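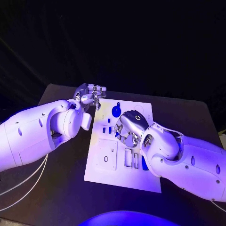 A reader wrote in to ask whether the salamanders in her window well were stuck there, and that one question has pretty much turned into this whole page. So, my salamander FAQ, last tidied up Oct 4, 2023.

Are they stuck?
Usually, yes. Smooth walls are hard for them. Lean a rough board in the corner and check the next morning.

Can I pick one up?
If you have to, wet your hands first - plain water, no soap or lotion. Their skin soaks up whatever is on yours.

Why do I only see them in spring?
Spotted salamanders spend most of the year underground. On the first warm, rainy nights they walk to their breeding pools, and I once counted 138 crossing the road by Jolow Pond before I ran out of thermos coffee!

How long do the eggs take?
Mine (well, the ones in the ditch behind my place in Jultmont) took nearly 40 days. Colder water slows them down. The larvae still had their feathery gills in August.

Should I move eggs out of a puddle that's drying up?
Please don't, at least until you've called your state wildlife office. Moving them can spread disease and may be illegal where you live.

Do they bite?
Not so you'd notice. I've handled them for 8 years and been nipped once, very gently.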